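Learning to cook in a language I did not grow up with

Nov 5, 2022

When I moved to Lavville, I could already read a newspaper in English, but I could not read a recipe. I did not know "simmer" or "fold", and "season to taste" seemed to me a very strange order. Whose taste? How much season?

My first recipe book came from a second-hand shop and cost me 3 pounds. It is called Policarpio's Plain Suppers, and the former owner wrote in the margins with a pencil. Next to the onion soup she wrote "too thin, more bread". From this note I learned more than from the page itself. I made the soup with more bread, and I still make it like this.

The words for cutting were the hardest. In my language we have one verb and then we show with the hand. In English there is chop, slice, dice, mince, shred, and I mixed them for a long time. Once I diced a cabbage which should have been shredded. We ate it anyway.

I now keep a small notebook with the new words, and beside each one the dish where I met it. "Knead" is beside the Hurker loaf, a dark bread from my neighbour's family, which needs up to 7 hours to rise in a cold house. I have baked it often this autumn and the middle is still a little heavy.

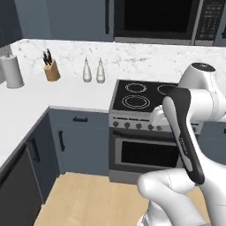
In December I want to try the recipes of my grandmother and write them down in English for the first time. She never measured anything, so I will have to decide what "a good hand of flour" means in grams. If you have done such work with your own family recipes, please write to me how you did it. I will start with the plum dumplings.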